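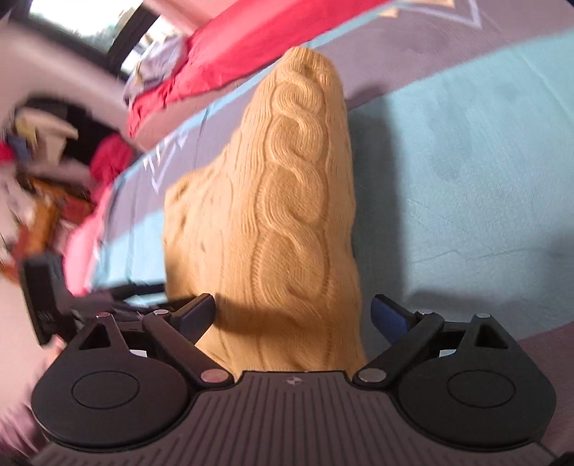

Barnine Technical Institute
Introduction to Robot Teaching, Unit 3
Handout: Recording Demonstrations of Cloth Handling
Revised 2/23/19

Purpose of this unit

A robot can be taught a household task by recording a person who performs it. In this unit the person works with hand-held grippers, and the recordings are later used to train a control program. Students will learn how to carry out a demonstration, how to judge whether it should be kept, and how it differs from one made by remote control.

Reading for this unit is Chapter 4 of the course packet. Students who missed the December safety session must complete it before signing out equipment from the Draltiddale laboratory.

Two ways of showing a task

In remote control, the operator moves a set of handles or a smaller arm, and the robot copies the motion. The recorded joint positions belong to the robot itself. The operator, however, has a limited sense of touch and tends to move slowly. Soft goods are especially hard to handle in this way, as it is difficult to feel when a fold has slipped.

In hand-held demonstration, the operator carries the gripper directly. The robot does not need to be present, and recording may be done in an ordinary bedroom or kitchen. The path of each gripper must be worked out afterward from the camera view. A motion that is easy for a human wrist may be out of reach for the arm that has to repeat it.

Knitwear as a teaching subject

Heavy knitwear is assigned in this unit for three reasons. It stretches under its own weight, its thickness changes sharply at cuffs and collars, and it has no single correct shape when set down. A cable pattern also gives the vision software raised detail to follow, where a plain cloth offers very little.

A folded garment should be treated as a new object. The edges used to grasp it when it was spread out may now be inside the bundle, and the fingers must approach a thick, rounded side. Students should record folding and the handling of a folded item as separate tasks.
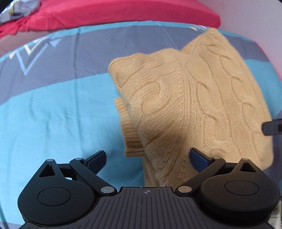

Procedure

1. Check that both grippers open and close fully. Report any stiffness before recording.

2. Begin with the fingers open and in view of the camera. Hold this position for a slow count of three.

3. Approach the cloth along a clear path. Avoid passing one gripper in front of the other.

4. Close the fingers completely on the fabric. A half-closed grasp is difficult to label.

5. Move at a steady pace. Do not correct the cloth with a free finger or with the back of the hand.

6. Release, withdraw, and return to the open position before stopping the recording.

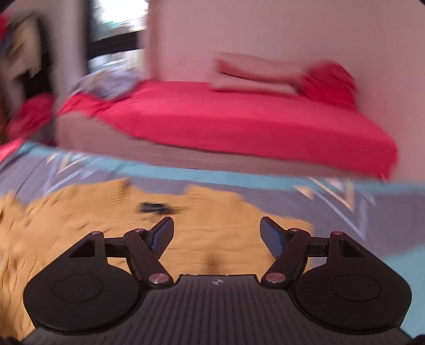
Figure 1. Fingers held open over the bed, with a second bed beyond.

Working with two grippers

Most folding tasks require both hands. One gripper commonly holds a fixed point, such as a collar or shoulder, and the other carries a sleeve or hem. The holding hand should remain as still as the task allows. Small, unplanned motions of the holding hand are learned along with the useful ones.

Each gripper records its own view, and the two views are matched by time. The operator should therefore start both devices before touching the garment. If either device stops, the demonstration is discarded, even when the fold itself was done well.
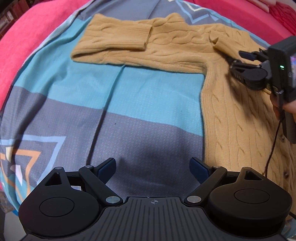

Figure 2. Cable-knit sweater on a patterned duvet. The gripper at right is closed on the knit near the collar.

Review of recordings

The Mavusent practice set, prepared for this course, contains 2,697 demonstrations. Of these, 1,613 use two grippers, and 1,478 of the two-gripper recordings passed review. Students will be given a portion of the set and asked to apply the Zakharchenko review sheet, which is included in the course packet.

A recording is to be rejected if the grasp point is never visible, if a bare hand moves the cloth, or if the task ends before the fingers open. A failed grasp followed by a clean second attempt may be kept and must be marked as a recovery.

Assignment

Record one sleeve fold and one transfer of a folded garment. Submit both with completed review sheets and a one-page statement describing which of the two would be harder to perform by remote control. Work is submitted through the laboratory desk at Draltiddale. Late recordings are accepted only with the written approval of the instructor.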